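How many door-opening demos before I train, and should I keep the odd ones?
Posted by Enikő Farkas, 10 July 2021

Hello all, and sorry in advance for the length! I've been collecting teleoperated examples of a two-armed robot dealing with a double door in simulation, for a little project we call Kirkmont. I have 491 episodes saved so far, and I've started to worry that a lot of them look rather alike. The robot camera is tilted quite steeply, so the doorway comes out skewed.

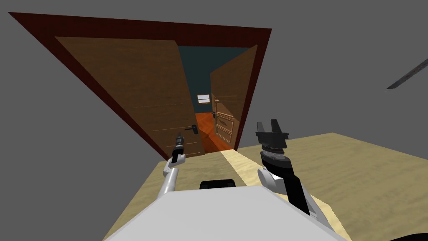 Kirkmont, robot's view: both leaves open, left gripper overlapping the left one

My question is whether I should carry on with the same door, or stop and vary things. I also have 15 episodes where I fumbled and had to try again, and I can't decide whether to bin them.

Lộc Khổng
Lovely to see someone else fighting with doors! I'd stop and vary things now. When we did the Goodall set back in February we stuck with one starting position for far too long, and the policy went to pieces as soon as the base was moved a little to the side. Try shifting the start, the floor colour and the light, and let the leaves begin at different angles (the half-open ones taught ours a great deal). Do keep your fumbles, but tag them, and check each one ends with the robot properly recovered. Hold 19 episodes back for testing too, and don't peek at them while you're tuning.

Plustwood
Just get more data. I had 5 doors and it was fine.

Dastach
Agree with Lộc about the tags. Check your gripper signal is saved at the same rate as the arm joints as well, mine wasn't and I had to record the lot again.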